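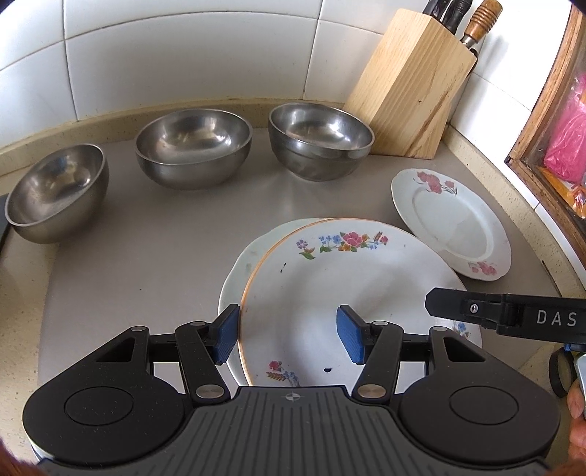

Blue fingers either side of the rim, second gripper coming in from the right.

Posted in: Robots at home, Bilholm diary

So we're on plates this month! The target is 400 goes at picking plates off the stack, and I've done 100 – my wrists know all about it. Flowery ones are a pain to grip by the rim, but I want odd edges in the set, plus steel bowls in the background.

Cutlery next, I think.

2 comments

Do you keep the fumbled ones?

Yes, tagged separately – 4 so far today, all mine.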